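Brutgate Recipes: README

Version of Dec 9, 2024

Brutgate is a text file of home recipes, pulled together from food blogs, church cookbooks and a lot of index cards. It holds 2457 recipes in English. I maintain it, and I would like you to trust it less than you probably will.

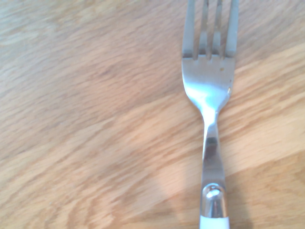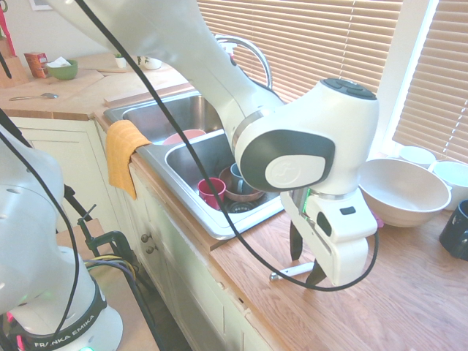 Wisora wrote back after the first release that the cooking times were useless to anyone with a real oven, and that half the chicken recipes would come out dry if you followed them to the letter. Fair enough, says the same message, if all you want is ingredient lists, but then the file should say so on the first line.

I moved the warning up, though not to the first line. The times are copied as the original cooks wrote them. Some wrote "bake until done." Those have an empty time field, and please don't fill it with an average and then tell people it came from Brutgate.

What is in the file

Each recipe sits on its own row. The columns are title, ingredients, steps, time, servings and source type. Ingredients are split at line breaks and nothing smarter than that, so "salt and pepper" is one ingredient and "salt" followed by "pepper" on the next line is two. Quantities are left as text. A "can" of tomatoes is whatever size the cook had in mind, and I don't believe anyone who says they can work it out from the rest of the recipe.

Servings are missing for 608 rows. Where they are given, they are generous in the way home cooks are generous. A casserole that "serves 4" may well feed a family for two nights.

Labels

There is a separate file with tags such as "quick," "healthy," "kid friendly" and "budget." These came from Ciltell, a tagging tool that looks at the title and the first few ingredients. I checked a small batch by hand and disagreed with 41 of them. One turkey burger was "healthy" and the next one, with the same ingredients in a different order, wasn't. A pineapple upside-down cake got "quick" at 45 minutes plus cooling. Use the tags for sorting if you must. I wouldn't build a meal planner on them.

The "healthy" tag has no nutrition data behind it at all. No calories, no sodium, no sugar. It should never be shown to someone who is managing a medical condition.

Allergens

Not marked. There was a request for a nut-free column, and I turned it down. Searching for the word "nut" catches nutmeg and misses marzipan, and a column like that gets believed.

Duplicates

Exact copies were removed in September. Near copies were not. You will find banana bread many times over, often the same recipe with the walnuts taken out and a new story about somebody's grandmother. The Tuhumury script claims to merge these. When I ran it, it merged a guacamole with a green salsa, so its output is not included.

Stories and notes

Most of the long introductions were cut. Some survive inside the steps column, usually before the oven gets turned on. A cleanup is planned, but I've said that before.

Corrections

Send the row number and what is wrong with it. "This tastes bad" is not a correction. A missing egg is.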